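Nellel Driving Autonomy Club
Fall progress report to the Casus Fund
20 December 2019
Prepared by Catherine McIver, faculty advisor

Summary

The club asked Casus for one semester of support to build a lane-keeping program that watches the road through a windshield and says where the lane is. We have a program. It says where the lane is on 85 percent of our daytime test images, which beats the target in our proposal. On the remainder it has opinions.

The program does not steer anything. Jaqueline Cervantes, for the university's risk office, asked us to put that sentence near the top.

Work completed

We collected over 50 hours of daytime road video with the club's dashboard camera. All driving was done by me or by Higinio Ibarra, our shop technician, who keeps to the speed limit with a devotion the students find hard to bear.

Araceli Trujillo led the labeling team. They marked lane lines by hand on 277 images, then did a good part of them again after a long argument over whether a line should be drawn through the gaps between dashes. It should. The rule is now written down and taped to the lab door.

Nadège Vidal rewrote the detector, which the students call Votach for reasons they have declined to put in a report. The first version looked for bright stripes and was very fond of guardrails. The new one fits both sides of the lane together and throws out pairs that could not belong to a road anyone would build.

Problems

Glare remains the big one. With a low sun, the left line fades and the program fills in the rest from imagination. Reflections of the dashboard are nearly as bad. We tried a black cloth over the dash, which helped until it slid off on a curve, and we are now pricing a proper lens hood.

Hills are the other trouble. Votach assumes the road keeps going in more or less the direction it was going, and at the top of a rise it will happily draw a lane into the sky.

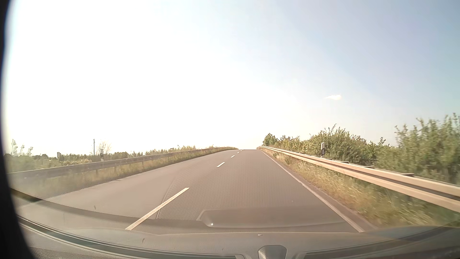
Test drive, uphill section: glare on the left, windshield reflections over the near pavement, and the lane ending at the crest.

Budget

We are under on travel and over on storage drives – 2 of them failed in the same week, and the replacements came out of the snack line. Morale was affected. No change to the total is requested.

Next steps

In January we will fit the lens hood, add a horizon check so the program stops at the top of the hill with everyone else, and label a new set of images from cloudy days. The Mohmand student contest opens its entries the same month. Nadège wants to enter, Araceli wants the labels finished first, and the entry form is sitting on my desk until one of them wins.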